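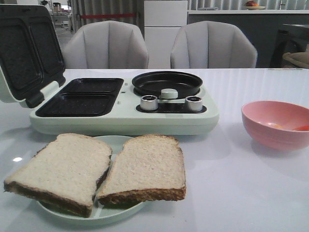 Pressemitteilung
Firkirura, Retberg, im August

Frühstück in einem Rutsch: Unser Verfahren Drullance lernt lange Küchenabläufe aus 1391 Vorführungen

Ich schreibe diese Mitteilung diesmal selbst, weil ich seit Monaten von kaum etwas anderem rede und unsere Pressestelle mich vermutlich gern los ist. Also: Wir bei Firkirura haben ein Lernverfahren entwickelt, mit dem ein Roboter ein ganzes Frühstück am Stück zubereiten soll, Toast und Ei und was sonst noch in die Pfanne kommt. Es heißt Drullance, und ab sofort stehen der Bericht und der Code auf unserer Projektseite.

Wer schon mal versucht hat, einem Roboter das Kochen beizubringen, kennt das Elend. Einen Deckel zuklappen, das klappt irgendwann. Eine Scheibe Brot greifen auch (Weißbrot ist übrigens fies, es gibt nach und kommt nie genau so wieder heraus, wie man es angefasst hat). Aber beides hintereinander, und dann noch die Pfanne im Blick behalten? Da verlieren die üblichen Modelle gern den Faden. Sie klappen den Deckel ein zweites Mal auf oder wollen Brot holen, das längst zwischen den Platten liegt.

Drullance führt deshalb neben den Kamerabildern eine Art Merkzettel mit. Nach jedem Teilschritt schreibt das Modell in ein kleines Gedächtnis, was erledigt ist, und schaut vor der nächsten Bewegung wieder hinein. Klingt banal, hat uns aber den halben Winter gekostet! Die erste Fassung merkte sich nämlich schlicht alles, auch jeden Fehlgriff, und wurde davon so zögerlich, dass wir beim Zusehen Kaffee holen gehen konnten.

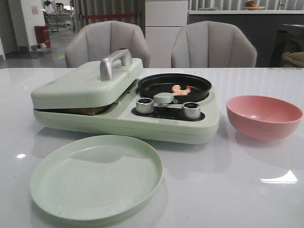 Am meisten Kopfzerbrechen machte uns der geschlossene Deckel. Was darunter liegt, sieht eine Kamera höchstens durch den Spalt, und die Pfanne daneben lenkt zusätzlich ab. Genau da hilft der Merkzettel am meisten, und genau da haben wir auch am gründlichsten getestet. Trainiert wurde mit 1391 ferngesteuerten Vorführungen, ausgewertet haben wir 2806 Durchläufe. In 1672 davon kam der Roboter ohne Eingriff bis zum letzten Schritt. Mir ist das noch zu wenig, das sage ich gleich dazu, aber bei Abläufen dieser Länge waren wir vorher weit davon entfernt, und ich freue mich wie ein Kind darüber.

Was noch hakt: flüssiges Ei (ach, das Ei!), Drehknöpfe, bei denen der Greifer abrutscht, und sehr kleine Zutaten in der Pfanne. Der Bericht hat dazu ein eigenes Kapitel mit den Fehlversuchen, und ich würde es jeder Kollegin und jedem Kollegen als Erstes ans Herz legen. Mit den Daten aus den gescheiterten Durchläufen arbeiten wir gerade an der nächsten Version.

Die Vorführungen selbst geben wir über das Datenportal Macedo frei, zunächst für Hochschulen und gemeinnützige Forschungseinrichtungen. Ein formloser Antrag genügt. Redaktionen, die sich einen Durchlauf in Retberg ansehen möchten, melden sich bitte über das Presseformular auf unserer Projektseite. Am liebsten vormittags, dann läuft die Testreihe.

Projektleitung Drullance, Firkirura, Retberg
Abdruck frei, Beleg erbeten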